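Arkville visit: looking at an arm for the returns bench

Jarlath Egan and I went over to the Tirelum workshop in Arkville in February to see bin picking done on the kind of mixed goods we handle. Our returns bench at Sanel gets garden tools, gloves, decorating bits and small electricals, all in the same totes. We wanted to know what we would have to put in next year's budget and how much floor it would need.

We arrived at 9.30 and were shown the cell first. The arm is a KUKA, bigger than I had pictured from the quote. Jarlath measured the space it would need on our side and we would lose one packing table, possibly the end of the rack as well. 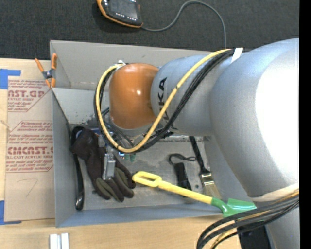 450 words | Filed under: Site visits

The tote had a work glove, a paintbrush and a toy shovel in it, among other things, which is a fair match for a bad day on our bench. Gloves are what worry me most. They have no fixed shape, and they make up a good part of what comes back to us in spring. The shovel is awkward in another way, being longer than the space it has to lie in.

I asked about the cables. On this cell they run along the outside of the arm, held in places with ties or tape. A proper dress pack is a separate line on the quote and I would pay for it, as our bench is next to a walkway and things get caught.

Costs, as far as we got. The gripper is priced apart from the arm, and a spare set of fingers comes to 3074 euro. Guarding is extra. Training is 5 days for two people, on their site. Delivery is 7 months from order, so anything for the autumn peak has to be signed off well before then. Ó Flaithearta quoted us a shorter wait last year but for a smaller arm, and without the vision software.

What we still need before putting in a figure: the floor loading, a price for guarding on three sides, and a trial with a tote of our own returns. Jarlath is packing the tote and will send it over with the next Arkville delivery.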